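Household Routines, Week 2: Changing and Making a Bed
Handout for the evening group, Ceredberg Adult Learning
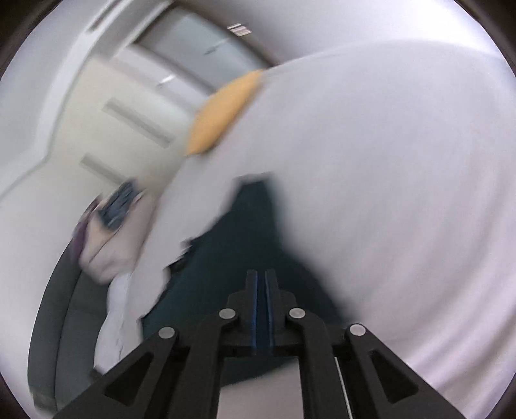

Dudek objected when this handout went round in draft that a bed gets slept in again the same night, so why teach a method at all? It's a fair objection and I have kept it in, as most of the advice on this subject deserves it. Read what follows with the same suspicion.

1. What we are claiming

Very little. A white sheet over a dark teal cloth will show you at once where the edge has gone crooked, and that is the main use of contrast. Claims that a made bed improves your mood, your working day or your character are outside this course. I have yet to see one that separates the bed from the sort of person who makes it.

2. Spreading the sheet

The usual instruction is to hold two corners and throw. Books are fond of this. In a small bedroom the throw tends to carry the cloth past the far side, and you then walk round and pull it back. Try it both ways before you believe anyone, me included:

(a) Throw from the foot, let it settle, then straighten.
(b) Lay the folded sheet across the middle and open it outwards by hand.

In the July group the second way was slower for tall people and quicker for everybody else. I would not build a theory on one group.

Whichever you use, find the centre crease first and line it up with the middle of the mattress. If the sheet has been tumble dried and stuffed in a cupboard there may be no crease to find. Fold it in half lengthways and pinch the ends.

3. Corners

Hospital corners hold well on a heavy mattress. On a light one they come out when you sit down to tie your shoes. Tuck the foot before the sides. The Pleltiseo leaflet says to do the head first and gives no reason. Its drawing on page 62 shows the foot done first.

4. Fabric

Be wary of thread counts. The packet may be counting twisted strands separately, which makes the number bigger and tells you little about the cloth. Rub it between finger and thumb, hold it up to a window, and check the care label for shrinkage.

For next time

Bring one flat sheet, any colour. Measure it at home before and after washing and write down both lengths. Read the Grurnent booklet, section 2, and mark any sentence you think was written to sell something.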